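Search this site

Returning Home, With Counsel

The Trornell Reentry Center opened in April with 2 attorneys and 5 caseworkers. It serves adults completing probation in the county, and 60 people have enrolled.

Director Edem Akolgo said most requests concern housing applications and the sealing of old records.
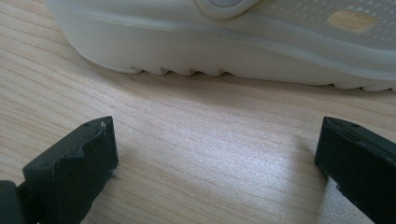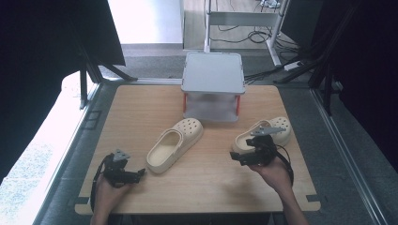

Eligibility and Fees

Legal help is free to enrolled residents. Record petitions are filed through the Dralmont office.

14 shares | 2 comments

Related
Bail Hearings Move to Turari Hall
Jury Pay Under Review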